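Ullotden Ledger Node 40
Permissioned ledger appliance for settlement, registry and audit workloads 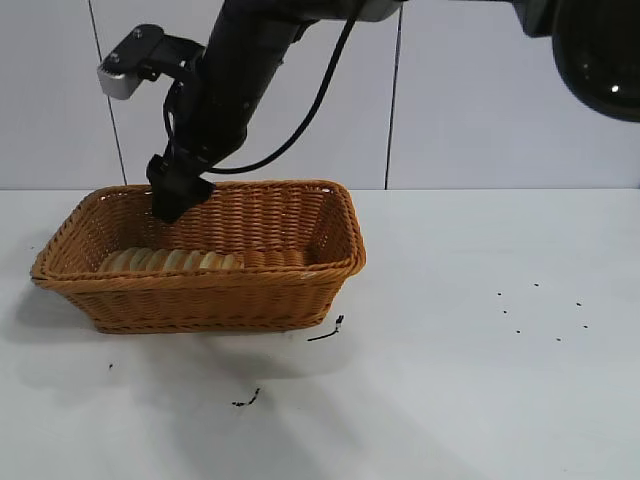
Black arm and gripper over a woven basket on a white tabletop.

Overview

The Ullotden Ledger Node 40 is a rack-mounted validator appliance for private and consortium blockchain networks. It runs the Pirnenex consensus engine on a hardened operating system and ships with the ledger database, key store and monitoring agent already installed. A network can be started with four nodes. The supported maximum is 40 validators per channel.

The product is intended for organisations that need a shared transaction record but do not want to issue a public token. Current installations include invoice registries, warehouse receipt systems and a land title pilot. It is not a mining device and does not connect to any public chain without the separate Bridge module.

Consensus and throughput

Pirnenex is a Byzantine fault tolerant protocol with a rotating leader. A block is final once two thirds of the validators plus one have signed it, and finalised blocks cannot be reorganised. In the reference configuration (seven nodes, one data centre, 512-byte payloads) the network sustains 1274 transactions per second. With the same seven nodes spread across three sites, the sustained rate is 877 transactions per second and the median time to finality is 503 milliseconds.

These figures were measured with signature checking enabled and disk encryption on. Smart contract execution lowers throughput by an amount that depends on the contract. The load generator is included in the firmware image under the diagnostics menu, so buyers can repeat the test on their own hardware before going live.

Key management

Validator keys are generated inside the appliance and cannot be exported in clear form. Backups are split into shares using a threshold scheme, with the default set at three of five. Shares are written to smart cards, two blank sets of which come in the box. Lost cards can be replaced as long as the threshold is still met. Below the threshold, the key is unrecoverable and the node must be enrolled again under a new identity.

The tamper switch erases the key store when the lid is opened. Put the node into service mode before replacing a fan or power supply if your site procedure requires the lid to come off. Both parts can also be swapped from the rear with the lid on.

Smart contracts

Contracts are compiled to WebAssembly and run in a metered sandbox. Floating point instructions are rejected at deployment. Each contract is versioned, and an upgrade takes effect at a block height agreed by the channel members. Older versions stay on the ledger and can be called in read-only mode.

Templates are supplied for escrow, invoice matching and two-party netting. The netting template was rewritten in firmware 3.2 and is not compatible with state created by 3.0. A migration tool is available from the support portal.

Specifications

Form factor: 1U, 19-inch rack
Processor: 16 cores, 64-bit
Memory: 128 GB ECC
Storage: 2 x 3.84 TB NVMe, mirrored
Network: 2 x 10 GbE, 1 x management port
Power: dual redundant supplies, 100-240 V AC
Operating temperature: 5 to 35 degrees Celsius
Ledger database: append-only, encrypted at rest
Client libraries: Go, Java, Python
Rack rails: included
Colour: dark grey

Licensing

The base licence covers one validator and unlimited client connections. Observer nodes, which hold a full copy of the ledger but do not vote, are licensed separately at a lower rate. The Bridge module and the Popescu reporting pack are optional. Licences are tied to the appliance serial number and can be transferred once to a replacement unit at no charge.

Test networks do not need a licence. The virtual machine image has the same features as the appliance except for the hardware key store, and is limited to four validators.

Support and firmware

Firmware is released twice a year, with security patches between releases as needed. The next feature release is planned for May and adds channel archiving. Nodes one release apart will interoperate on the same channel. Nodes two releases apart will not, and the older node is dropped to observer status until it is updated.

Standard support covers business hours by phone and email. Extended support adds after-hours cover for production outages and an advance replacement unit held at the Nisdale depot.

Integration guides are maintained by Parvaneh Jafarzadeh. Corrections and requests for further examples can be sent through the support portal under Documentation.

Ordering

Units are built to order and supplied with country-specific power cords. State the number of validators, the number of sites and whether a bridge to an external chain is planned. For consortium pricing, where several members buy together and are invoiced separately, contact Fereshteh Ansari in sales.

Part numbers
LN40-B: Ledger Node 40, base licence
LN40-O: Ledger Node 40, observer licence
LN40-BR: Bridge module
LN40-RP: Popescu reporting pack
LN40-SC: Smart card set, five cards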